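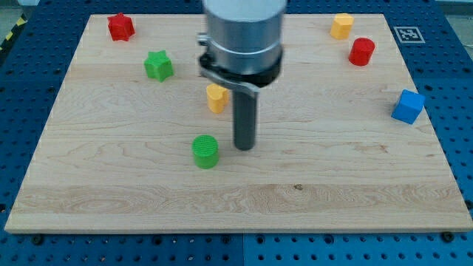

Ticket 876 attachment - board with blocks, rod over the wood

Ticket 876
Opened: June 3, 2026
Opened by: Karim Ouali, Dronddale workshop
Product: Rinwood push controller, single rod tool
Status: Open, workaround in place
Priority: Normal (was High, see log)

Subject: Tidy-up routine stalls against star blocks, pushes cylinders fine

Summary
Task is plain tidying. Blocks loose on the wood board, arm pushes them together by color with the rod, stops. Same as clearing crumbs to one side of a counter or sweeping offcuts to the corner of a bench. Works on cylinders. Works on the cube most of the time. Stars, no. Rod gets into the notch between two points, the block spins, controller thinks the push failed, backs off, comes in again at the same spot. Repeats until timeout.

Customer side wants to know if we can promise bench clearing for the Catdale shop. At the moment I'd say no. Details below.

Setup
Arm with the straight rod, rounded tip. No fingers, no suction, pushing only.
Wood board bolted on the blue hole table. Tag on the table past the back right corner.
Shapes in use: star, hex, cylinder, cube. Red, green, yellow-orange, blue.
Overhead light on, blinds shut.

Steps to reproduce
Scatter blocks by hand. Don't line them up.
Start tidy-up, color mode.
Wait for it to pick a star. Red or green, no difference.
Watch the rod come in. If it lands on a point, OK. If it lands in a notch, stall.

Expected
Block slides to its group, or the controller picks another side to push from.

Got
Same approach over and over. Log says "contact lost, retry". No new angle is ever tried.

LOG

08:50 - Karim
Ran it 7 times with fresh scatters. Stall in every run that had a star as first target. Log files in the ticket folder. Arm itself is fine, joints fine, no torque warnings.

09:15 - Karim
Checked the obvious stuff. Camera calibration redone. Tag reads OK. Board bolts tight. Rod not bent, rolled it on the flat plate to make sure. Tip height unchanged from last week's settings.

09:40 - Rinwood support
Thanks for the logs. Can you confirm which shape model is loaded? Older profiles treat every block as a circle of the same width. That would explain cylinders working.

09:55 - Karim
Profile is "blocks_round". So yes, circles. Didn't know there was another one, it isn't in the setup guide. Where do I get it?

10:10 - Rinwood support
It's called "blocks_outline" and is in the extras folder. Please note it's slower. It works out the edge of each object before each push.

10:45 - Karim
Loaded it. Big change. Stars move now. But:
- planning pause before every push, long enough that I thought it had hung
- hex next to the rod gets nudged when the target is something else
- the cube still turns on the spot if the push is off center

Second item bothers me more than the pause. If it's clearing a kitchen counter and clips a glass on the way to the crumbs, nobody's going to care that the crumbs got moved.

11:05 - Rinwood support
The nudge is likely the clearance setting. The path check only looks at the tip. The collar above the rod is much wider and isn't in the model by default. On low blocks the collar passes over, so most users never add it.

11:20 - Karim
Collar isn't what's touching, I watched from the side. It's the rod shaft swinging through. Path goes straight from A to B at push height. It should lift, travel, come down. Is there a switch for that or do I write it myself?

11:30 - Rinwood support
Set travel_mode to "hop". Default is "slide" for speed.

12:10 - Karim
Hop on. Nudging stopped. Slower again, obviously. Priority down to Normal.

13:25 - Karim
Timed it against me doing the same job by hand. Not going to write down the numbers, it's embarrasing for the arm. By hand you put your forearm down and sweep. Whole lot goes in one move, then you sort. Arm does one block, lifts, thinks, next block.

Asked before, asking again: can it push more than one at a time?

13:50 - Rinwood support
Not supported. Group pushes are hard to predict once objects touch each other. We had a test version in April. It was withdrawn because groups broke apart on star shapes.

14:05 - Karim
OK. Then I'm going to tell Catdale this, shout if any of it's wrong:

Can do now: move single loose things across a flat board, sort by color, leave it running while you're in the other room. Fine for small stuff that all sits on one level.

Can't do: piles. Anything that rolls, untested. Anything soft, untested, and I wouldn't bet on a dishcloth. Anything where the surface changes under it, the table next to the board has holes all over and a block that goes over the board edge is out of the game untill a person puts it back.

Won't save time yet. Saves attention maybe.

14:20 - Rinwood support
That matches our view. Please add that outline mode needs a profile for each new shape. A mug isn't in there. Neither is a screwdriver.

14:25 - Karim
That's the bit they'll hate. The bench at Catdale is nothing but screwdrivers.

15:10 - Karim
Ran 3 more with outline and hop both on. All finished. One cube ended up turned but in the right group, calling that a pass. Drift on the last run, blocks landing short of the group line. Might be the grain on the board, might be me, the board had been wiped down just before.

15:30 - Rinwood support
We'll request a docs fix so the outline profile is in the setup guide. Retry with a new angle is logged as a feature request. No date for it.

15:40 - Karim
Fine. Leave this open till the retry thing has a number I can point at. Ait Brahim site has the same profile loaded, same problem coming their way, somebody should warn them.

Workaround (for anyone landing on this ticket)
profile = blocks_outline
travel_mode = hop
max_retries = 3
Restart the controller after changing the profile. It won't tell you to.

Still open
Same-spot retry
Cube turning on off-center pushes
Short pushes on a freshly wiped board, need another look

Next action: Karim to rerun on a dry board and post the logs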